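House Rules for Wiping Demos with Two Handheld Grippers

Last updated: July 25, 2024

At Grostden we teach arms to wipe things. Before an arm can wipe anything, a person has to wipe it many times over, politely and on the record, with a gripper in each hand. These rules cover how to do that without handing Natsumi Kobori a pile of recordings she will delete with a sigh you can hear from the hallway.

They apply to any large smooth surface and any cloth. If you have only done pick-and-place before, read the whole page. Pick-and-place people tend to scrub.

1. Load the cloth before you start recording

Fold it over once and set it in the jaws so a tail hangs down. A cloth held by one corner turns into a flag, and we have plenty of flag footage already. Purple is fine on a white surface. White on white is how Ryota Onishi lost most of an October.

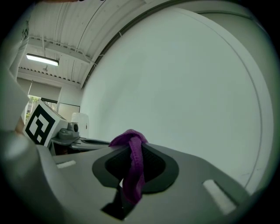 Close the jaws until the cloth stays put when you shake the gripper, then stop squeezing. Keep the finger pads the same from one session to the next. If you swap a pad, write it in the log with the date, and don't write "new pad" as if we'll remember which one.

2. Keep the markers in the open

Each gripper carries a cube with printed square markers, and the tracking is only as good as the view of them. Before the first take, hold both grippers where you'll be working and check that your sleeves and your other wrist stay clear of the cubes. Don't touch the printed faces. Fingerprints are bad, and lunch is worse.

Start every take with the grippers at rest for 3 seconds. Yes, all of them. The Sileria batch had 397 takes and we kept 50, mostly thanks to people who felt that a second was close enough.

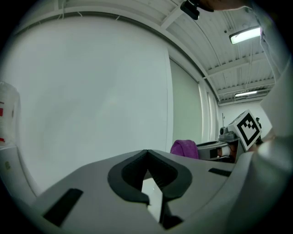 Gilang Hidayat objects that the pause makes operators stiff, and that the first stroke after it always looks like someone posing for a passport. He would rather trim the ends afterward. We tried that. Trimming is a job, and the job went to whoever was nearest, so the pause stays. Loosen your shoulders while you wait.

3. Wipe like you mean it, slowly

Use long overlapping strokes from one side to the other. Follow the curve with your whole arm and keep the cloth between the jaws and the surface at all times. If hard plastic touches the surface, end the take and mark it as a contact fault. Do not carry on and hope. Heiðrún Østergaard listens to the audio.

The second gripper has a role too. Use it to steady the object or keep it parked in plain sight. Please don't gesture with it.

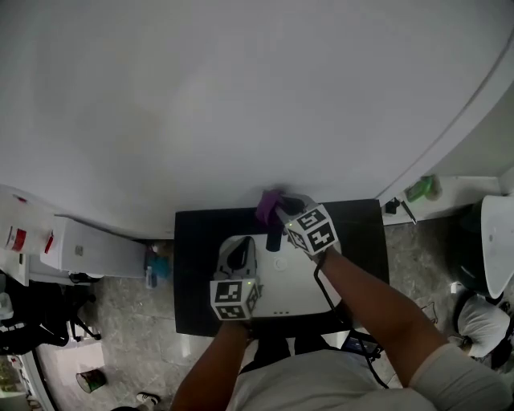 4. Label the take while you still remember it

Write down the surface, the cloth, the hand that held it and anything odd. "Odd" includes a dropped cloth, a bumped stand and a visitor asking what you're doing. Failed takes get a label as well. Take 1423 is famous here for being labeled "fine" when the cloth was on the floor for most of it.

5. Stop when you get sloppy

Put both grippers down between sets and rest your wrists. Check that cables lie clear of your feet before you pick them up again. If your strokes are getting shorter, you're done for the session, whatever the schedule says. Daichi Iwasaki keeps the schedule and has been told.

Changes to these rules go through Natsumi. Bring a recording that shows the problem, with a label on it.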